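Natex two-arm simulator, cabinet task pack
Reviewed by Volkan Güneş

I ran 3000 episodes. The fault is contact handling: 2231 finished cleanly, and most of the rest ended with a fingertip wedged in a seam while the log reported success.

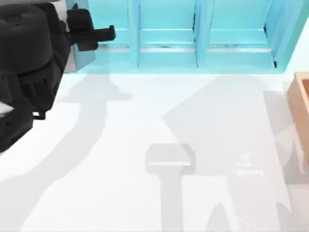
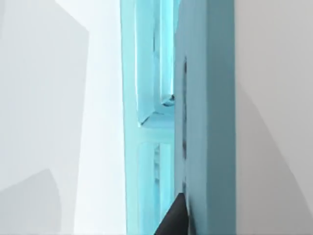 Cabinet task in simulation. First: gripper closed, in front of the left compartment. Second: fingertip at the seam.

A smaller contact step helped - at a cost in run time. The force limit is off by default and should be on. Not ready for safety validation.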